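News > Company > Press releases

November | By Vega Cantero

Lonine will open its second furniture store in Biltdale on Wednesday at 8 a.m. The Lorente Street shop will carry the full Bitirano line of small storage, including 6 new pieces for home offices. 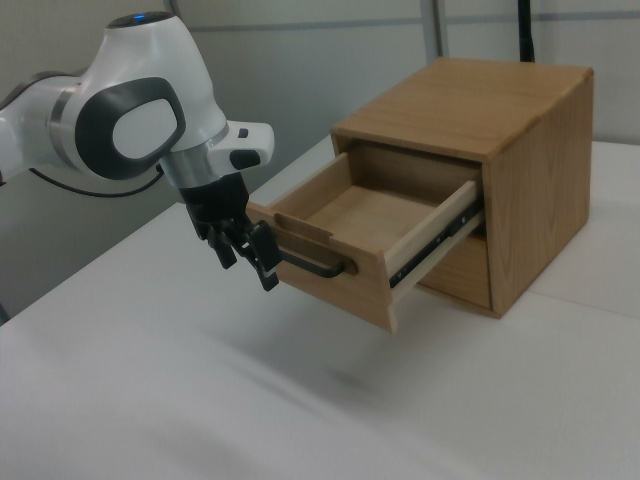

The store will employ 188 people once the warehouse next door is fitted out in spring. Hiring for 140 of those jobs has finished.

"Customers in Biltdale have been asking us for a closer shop," said store manager Lucía Arroyo. Delivery orders can be placed from opening day.

Filed under: Retail, Home & Storage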